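The Filter Door I Ignored for Way Too Long

2 min read 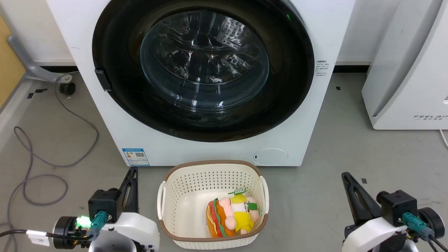

My laundry started smelling like a pond back in November, and I blamed everything else first. The detergent, the towels, the weather (poor weather!). I switched brands, I ran the hot cycle with nothing in it, I left the door open overnight, and still, pond. Then my neighbor Lợi Đặng came by for coffee, pointed at the little round cover low on the right side of the front panel, and asked when I'd last cleaned the filter. Um. Never?

So I got a baking tray and an old towel and went for it. Yours may open differently, so check the manual, but mine gave up two hair ties, a very sad sock and 32 cents. Plus gray goo I won't describe before lunch. I rinsed the filter in the sink, wiped the rubber seal while I was down there, and the whole thing took about 8 minutes.

I do it monthly now, right after the sheets. If you've got a good trick for the detergent drawer, hit reply, mine is next!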